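Interior Finishes, Week 5 handout
Tool storage and small rollers
(typed up fast, slides to follow)

Carrying on from brushes. We got as far as cleaning, so start at drying.

Drying covers: spin out, stand on end or hang. Never lay a cover flat on the bench, the nap goes down on one side and you get a stripe in every coat after. Same with leaving it on the tray overnight.

Small rollers. Used for behind radiators, cutting in, door panels, anywhere the 9 inch won't go. Short nap for gloss, longer for masonry. Fuzzy covers shed when new, wrap in masking tape and peel it off before first use. Do this twice.

Pegboard. Write this down, it's on the practical sheet:
- hang by the slot in the handle end
- cover clear of the board, nothing touching the nap
- one tool per hook
- leave the next hook down free if the tool above is long

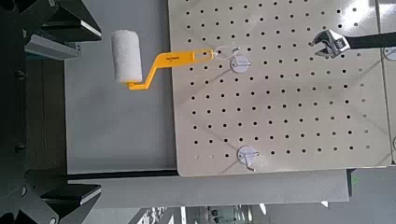
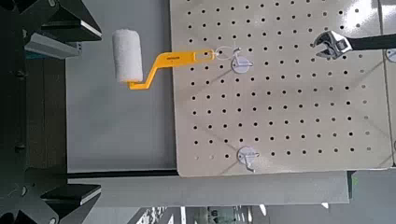 Small roller on its hook, lower hook empty.

Load. The Probert hooks we buy are fine for hand tools. Not for full cans. Cans go on the floor shelf, lids down tight, label facing out. Somebody hung a 12 lb bucket of filler last October and we lost a corner of the old board.

Spacing, for the layout excercise. Draw your board to scale first. Put the longest tool in, then work out from it. Allow for the swing when you lift a tool off, most people forget and end up with handles knocking together. Edge of the board is good for rollers, the middle is better for scrapers and knives.

Costing part: your job is the Muvthorpe unit, 370 square feet of wall, two coats. Work out paint, covers, tape. Budget is $2,000 all in, labor not included. Compare the Ilter and Vastex price lists, both in the folder. Show your working even if its rough.

Marks out of 100. Layout 40, costing 40, the rest for neatness and labels.

Reading: chapter on roller covers, skip the bit on spray. Bring a pencil, ruler and the practical sheet next time. Old clothes too, we start on the ceiling.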